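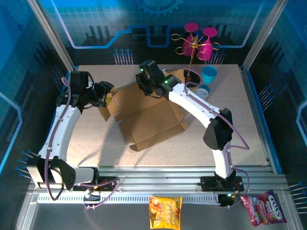 Tan carton, flaps out, with the gold wire cup stand behind it.

Search products... Go

Irach folding carton, tan, item 617

Plain tan carton, ships flat. Open it out, fold up the sides, tape the bottom. No printing on ours, we can add a label if you ask.

Sold in packs of 10. Good for cups, small stands, lids, the odd gift set. One long panel folds over last and tucks in, push it down firmly or it pops back up. Tape is not incldued.

Packing a wire stand? Take the cups off first. Wrap each one, stand goes in on its side, paper round the loops. Lids flat on top. Don't stack cups inside each other without paper, they scuff.

Store dry. Flat packs only, nothing heavy on the creases. Cartons that got damp in the garage won't fold square, and we can't take those back.

Bigger size is the Calitz, item 2966. Same board, deeper. Back in stock in June.

Orders in by 9 go out same day, not Saturday. Pick up at the Sutter counter, ask for Maricica or Remo. Returns on unopened packs only, bring the reciept.

Trade price on request, email Brigitta Gruber with how many packs and where to.

Get our newsletter. Enter your email. No thanks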